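Why I finally quit making dinner at eight o'clock at night

So I've been taking the night pottery class at the Clivdale community center since May, and I love it more than I can say (my bowls are terrible, my mood is great!). The trouble is that class lets out at 7:40, I get home covered in gray slip, and then there's still dinner. For the first month I just ate cereal over the sink. I'm forty-three years old. That's not a dinner.

Kamonchanok Khamphan sits at the wheel next to mine and she always looked so relaxed about going home that I had to ask her what she ate. She told me she does all her chopping in the morning while the coffee brews, and when she gets in she only has to put things together. I nodded along like I'd be doing it the next day. Reader, it took me three more weeks.

What got me moving was the Kekley bus getting rerouted. The old one dropped me right by the Siriwan grocery, and I'd wander in and buy whatever looked good. The new route goes the long way by the reservoir and I get off a good ten minutes' walk from any store at all. No more wandering. I had to have food in the house already, like a grown-up.

My first try was way too big. I spent an entire afternoon cooking a giant pot of lentils, a tray of roast squash, two kinds of rice and a soup that used every onion I owned. By the fourth night I couldn't look at a lentil. I gave a quart of the soup to my neighbor and she gave me back the empty jar very fast and didn't say a word about it, so draw your own conclusions.

Now I keep it small. Two raw things, cut up in the morning. One cooked thing, usually chicken or beans. Bread or rolls of some kind. A sauce, and I mean one sauce, because I used to keep 11 half-empty bottles in the fridge door and they all tasted like the fridge door. Lately it's yogurt with lime and a spoonful of chili crisp, and I'd happily eat it off a shoe.

The raw stuff took some learning. Tomatoes are hopeless, they're soup by evening. Carrots are fine but I get bored. Radishes stink up the whole fridge (sorry, radishes). Cabbage is the champ, it'll sit there all day and come out just as crunchy, and a single head lasts me forever and costs next to nothing.
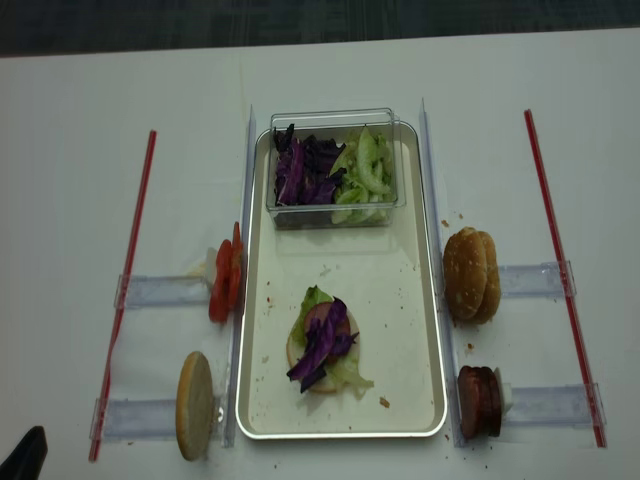 My class-night dinner is nearly always some kind of burger now, and I'm not a bit ashamed of it. I used to think of burgers as a weekend thing, with the grill and the cousins and the paper plates, but they're about the fastest food there is once the cutting is done. Shredded purple cabbage on one side of a clear container, cucumber and lettuce on the other, bottom bun down with the cut side up, and you're most of the way to eating. I like the cucumber next to something hot, and the purple makes it feel like I tried.

Thitima Limsakul, who teaches the class, thinks I should toast the buns. She's probably right! But toasting means getting the pan out, and then there's a pan to wash, and the whole point was that I'd be on the couch by half past eight. Maybe in winter.

Oh, and for anyone who asked about the blue glaze on the mug from my last post, it's two coats over a white clay and I have no idea why it went streaky near the handle. I've got another one waiting for the kiln, so I'll let you know if it happens again.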